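静物与台面布置 课程讲义 第二讲
任课：Cosimo Martinelli
2026年6月21日

一、本讲内容

上一讲讲了台面的选择，本讲讲小物件的摆放：怎样定主次，怎样留空，怎样处理靠边的器皿。课后练习在Dondik教室完成，台面和物件由教室提供，不需要自备灯具。

二、台面

练习一律用哑光深灰台面。亮面会反光，纯黑会把阴影吃掉，深灰两头都能照顾到。台面上不铺布，不放衬纸。开始之前用干布擦一遍，灰尘在深色面上很显眼，拍下来以后再修要花不少时间。

光线以柔和为准，物件旁边只留一道淡淡的影子就够了。影子如果边缘很硬，把灯挪远，或者加一层柔光纸。

三、颜色

灰色台面上，饱和的黄色最先被看到，红色次之，白色要看面积。所以体积小的东西可以用黄色，体积大的东西颜色可以收一些。玩具柠檬一类的小物件适合放在中间偏上，它小，但压得住。

带图案的包装盒要单独考虑。格纹底加上食品插图，本身的信息已经很多，摆在中心会把别的东西盖过去。一般放在下方一侧，略微倾斜，不与台面边线平行。倾斜角度不要大，大了像是掉在那里的。

四、留空

黄色物件四周都要留出空台面，盒子不能贴上去。去年8月那一班有近1000张作业，常见的毛病是物件挤在一起，几道影子连成一片，分不清是谁的。

留空的宽窄没有固定数字，可以先摆得松一点，再一次挪一件，挪完退后看。不要同时动两件，动了两件就不知道是哪一件起的作用。

五、浅色托盘

白色托盘面积大，整只放进画面会很抢眼。本讲的做法是让它靠右，只露出左边一部分，圆角和稍微高起的边沿能看到即可。托盘里不放东西。白面上有一个小黑点也会被看见，摆之前检查一下，擦不掉的就换一面朝向。

托盘和包装盒之间不必对齐。Stumisholm版教材第19页的示意图把两者排成一条线，那是商品陈列的排法，做静物练习时不用照搬。

六、练习

每人交2张，同一组物件，两种摆法。第一张按本讲的位置摆：黄色小物件居中偏上，饼干盒在右下，白托盘在右侧边缘。第二张自己定，物件不增不减，台面不换。

每张附一段文字，写清楚先放的是哪一件，后来挪过哪一件，为什么挪。文字不用长，几行即可。不要写感想。

视角统一为俯视。侧面角度留到第四讲，到时会用到高一些的瓶罐。

七、补充

饼干盒是纸盒，拿的时候托住底部，不要捏四角，角塌了以后影子会变形。用完放回Grulteo柜子的下层，托盘竖着插放。

下一讲讲透明器皿，请提前读El Sherbiny讲义的前两节。
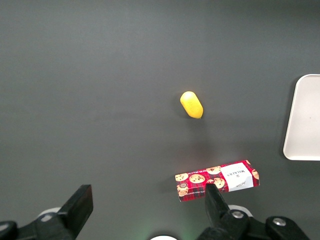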